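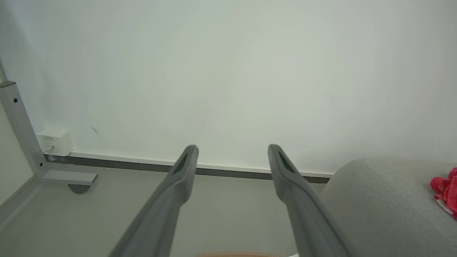
Why does a sat nav sometimes send you down a road that is clearly slower than the main one?
It works from the speed stored against each piece of road in its map, and if that stored speed is wrong, the route will be wrong too, however good the satellite signal is.

Route planning in car navigation
Notes for session 4
Sutrisno Tambunan
Revised 2019-07-23

Last session dealt with positioning, meaning how the receiver works out where it is. Today we leave that alone and assume the position is correct. The subject is what the device does next, when you have typed in a destination and pressed go.

1. The map as a network

The map you see on the screen is drawn for you. The one the device plans with is a list of junctions and a list of the road pieces that join them. We call the junctions nodes and the pieces links. A link has a start node, an end node, a length and a set of attributes. The ones that matter for routing are:

road class (motorway, main road, local road, track)
expected speed
direction of travel allowed
limits on height, weight or vehicle type
whether there is a toll

Turn restrictions are stored separately, as they belong to a pair of links and the node between them. A missing turn restriction is one of the commonest faults in a new map. The road is there, the name is right, and the device tells you to turn left where there has been a no left turn sign for years.

Two roads that cross on the screen do not always meet. If one goes over the other on a bridge there is no node at the crossing, and the planner can't turn there. When a map editor puts a node in by mistake, the device will happily ask you to leave a bridge halfway along.

2. Cost

Every link is given a cost. For the shortest route the cost is the length. For the fastest route it is the length divided by the expected speed. The planner adds up the costs and looks for the lowest total.

Worked example, using the Prunavell practice map. There are two ways from the bus station to the Tollau road.

Route A: one link of 600 metres, expected speed 30 km/h. Time 72 seconds.
Route B: one link of 400 metres, expected speed 15 km/h. Time 96 seconds.

Shortest gives B. Fastest gives A. Now suppose the survey team never recorded a speed for route B and the software filled in 50 km/h, the default for its road class. The time for B drops to just under 29 seconds, and both settings now choose it. In real life B is a market street and you will sit behind a van.

Default speeds cause a lot of trouble in places that were mapped quickly. Check them first when a route looks odd.

3. Finding the lowest total

The basic method was covered in the June introduction, so only a reminder. Start at the first node with a cost of zero. Look at its neighbours and note the cost of reaching each. Move to the cheapest node not yet settled, do the same again, and carry on until the destination is settled.

This gives the right answer on any map where no cost is below zero. It is slow on a large one, as it spreads out in all directions, including away from where you want to go. Two things are done about it in practice.

The first is to add an estimate of what is left, usually from the straight-line distance to the destination. Nodes in the right direction are then tried earlier. The estimate must never be higher than the true remaining cost or the best route may be missed.

The second is to ignore small roads when far from both ends of the trip. This saves a great deal of work, but it can miss a useful short cut in the middle – a fair price on a small handheld device with little memory.

4. Recalculating

When the position no longer fits the planned route, the device plans again from where you are. It should wait for several readings before doing so. If it reacts to a single one, it will keep recalculating wherever two roads run side by side.

Exercise (hand in to Asmaa Lahlou)

Open the Prunavell map in Unano and load the file named Henriques.

a) Plan the fastest route from the bus station to Tollau and write down the total time.
b) Change the expected speed on the ring road to 80 km/h and plan again. Note which links have changed.
c) Remove the turn restriction at the hospital junction. Say whether the route changes, and why.
d) Find one link that still has its default speed. Suggest a better figure and say how you would check it on the ground.

Keep your answers to one side of paper. Save your edited map under your own name, as the original is needed again for the session on live traffic.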